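Chapter 9
The Shared Worktable

In this chapter you will learn:
How a worktable is divided into zones
How to sort loose items before putting them away
How to handle cloth, ribbon, tape and blades on the same surface
How to leave a table for the next person

Key terms: work zone, parking zone, live item, stray item, reset

A worktable fills up faster than any other surface in an office or workshop. Shelves and drawers are made for certain things, so people think for a moment before they put something there. A table takes whatever is in your hand. By the middle of the afternoon it may hold tools, packing materials, half a lunch and a cable that belongs to another room.

Chapter 8 dealt with storage behind doors. This chapter deals with open surfaces that more than one person uses. The methods are the same for a single desk at home, but they matter more when the next user did not see what you were doing and cannot tell what you still need.
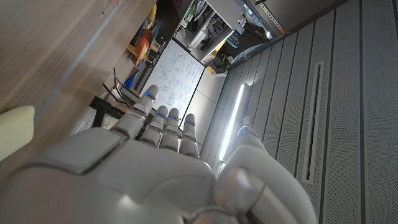
The first step is to decide which part of the table is for work and which part is for waiting. The work zone is the area you can reach with both hands without leaning. On most tables it is smaller than people expect. The parking zone is everything beyond it. An item in the work zone should be in use now or within the next few minutes. We call this a live item. An item that has no part in the present job is a stray item, even if it is useful and even if it belongs in the same room.

Foam blocks are a good case. They are light and take up a lot of space for their weight, so they tend to get pushed to the edge and forgotten. If the job calls for padding, the foam is live and should sit within reach. If it does not, the foam goes back to the packing shelf.

9.1 Sorting before storing

Many people begin tidying by picking up the nearest object and walking it to its place. This works on a small table with a few items. On a larger one it leads to a great many short trips. Sort first. Group the items on the table itself, then carry each group once.

Valter Figueiredo, who set up the packing room at Gomach, used four groups: soft goods, fasteners and tape, blades, and everything else. Food, keys and personal things went under everything else and were dealt with first, while the owners were still in the building. His staff packed up to 100 parcels in a shift, and the table was sorted 2 times, once before the lunch break and once at closing.

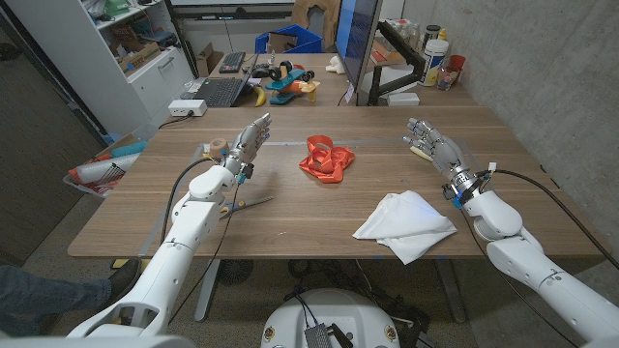

Soft goods need the most handling. A cloth that has been folded in a hurry will not stack, so shake it out and lay it flat before folding it again. Line up the corners, fold in half, and press out the air with the side of your hand. Keep the whole cloth on the table while you do this. A hanging corner can catch on a sleeve and pull other things down with it.

Ribbon should be wound, never stuffed into a box. Find one free end, smooth out the creases between two fingers, and wind the ribbon around a piece of card. Shiny ribbon keeps its creases, and a badly crushed length is best cut up for small bows.

Scissors are put down closed, with the blades pointing away from the side where people stand. Tape is stored on its edge or on a peg. Fold over the last bit of tape to make a tab so the end can be found again.

Electrical items are left until last. Follow each cord with your eyes from one end to the other before you move anything it touches. Laptops and power boxes stay in the parking zone, well back from cloth and loose paper.

Check your understanding
Choose a table that you share with other people. Write down every item on it, and mark each one live or stray. Then draw the table from above and shade the work zone. Keep your drawing, as you will need it for the reset exercise in section 9.2.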